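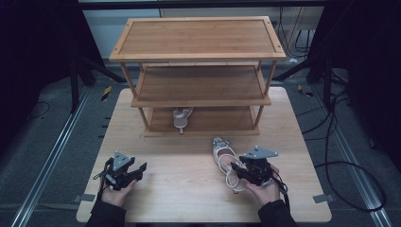
Tia Hollis reckoned the right gripper was closing late, and I told her it was all in her head. It wasn't, so a fair chunk of my half of the Tiltham project turned into looking after a pair of hand-held grippers.

I started with the jaws. With nothing between them the right one shut fine, but on anything thin, like a sandal strap, it would hesitate and then snap. I pulled the finger pads, wiped the slides and found grit packed in behind the inner pad. Cleaning helped a bit — not enough. The real culprit was the cable. The plug at the back had worked itself half out from all the wrist twisting, so I reseated it and left a bit more slack along the wrist.

Next came the marker plates on top. Those grey triangles have to sit dead still or the tracking drifts, and I'd knocked one taking the gripper apart (my fault, sorry Karim). I snugged up the screws, redid the calibration and ran 13 test grabs on the shoe rack job. The first try was rubbish because I'd loaded the old calibration file. The second was fine, nine clean grabs in a row before I fumbled one myself.

My routine now is pads off and wiped every 200 grabs, plugs checked each morning, and a quick look at the tape on the table corners. If the table shifts, the calibration's no good and you do it all over again. Sivaprasad Varma wants the spare cable labelled too, and I still haven't got to that.

Last updated: February 2018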